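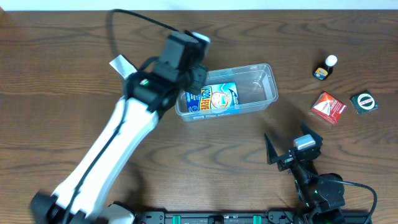

Box of cooling patches in the bin, three small things still to go on the right.

Saturday, August 3, 2024
Posted by the night packer

So we've had the two arms on the packing bench at Kellari for 4 months now, and people keep asking me if I still have a job. I do! It's just a different one, and I'm still making up my mind about it.

Before, I picked every order by hand. Cold patches, little bottles, boxes of this and that, into a clear bin and down the line to be sealed. On a busy night I'd do 220 orders and my wrists would be buzzing on the drive home (anybody who's worked small pharmacy goods knows the feeling). Now the arms do the easy orders, and I set out the items, check the bins and step in when something gets dropped. Shiny packets are the worst. A box they can plan for, but a crinkly little square lying flat on wood can eat up a whole minute.

My wrists are great, by the way. My feet too. What I miss is the talking. Four of us used to stand shoulder to shoulder at that table and complain about everything, and now two have gone over to returns and one took the forklift course and loves it - good for her, the pay is better. I mostly talk to the arms. They're lousy company.

The other thing is that the pace isn't mine anymore. I used to push hard until break and coast a bit after. The arms go the same speed at 3 a.m. as they do at ten, and somehow that makes me more tired than the lifting did.

They're supposed to review the whole setup in October. I've asked for a second chair and a radio.

23 comments | 4 shares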